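Nine years of jam and one very good bank manager

Hala Abou Jaoude sold her first jar from a pram outside Bendham station, and I finally got to hear the whole story from her! She began with 80 pounds and a borrowed pan – now Sulta supplies 200 shops.
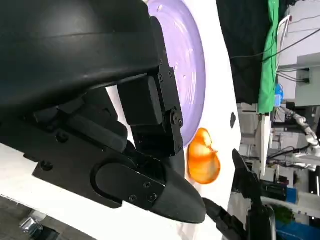 At the white table, July 21, 2011

What I loved most was how freely she talked about the bad years. Her first partner left in January, the Olside order fell through, and she kept all four staff on anyway. 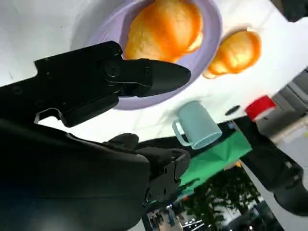
What she's doing next

Chutney! Randa Bataineh is already testing recipes, and I can't wait.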